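Pidby Sequencer – task planning and grasp control for food assembly

Pidby is the planning layer we build here at Clarnine for small arms that put meals together, and we're rather fond of it. You write the recipe in ordinary words (bun, lettuce, tomato, patty, lid) and Pidby works out the order, the approach angles and how gently to close on each item. It ships with 56 ready-made grasp profiles, and you're welcome to tweak every one of them.

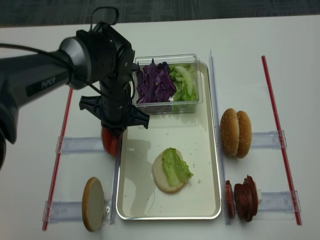
Paloma Ostrowski wrote to us that soft produce was what she'd worried about most, and that the force limits took her a Saturday morning to tune, mostly while her tea went cold. She'd still like a proper undo button in the profile editor.

Perception runs alongside the planner and refreshes the item map before every pick, so a nudged fixture needn't mean starting the whole recipe over. You can label storage spots and build areas separately – a bun half standing on its edge in a clear holder gets a side approach, while one lying on the tray under its lettuce is treated as the base of the stack.

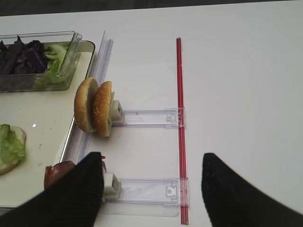
Licences are per arm: $600 for a single bench, or $2,000 with the Okafor simulator bundled in. Ring the Usville office for a trial key.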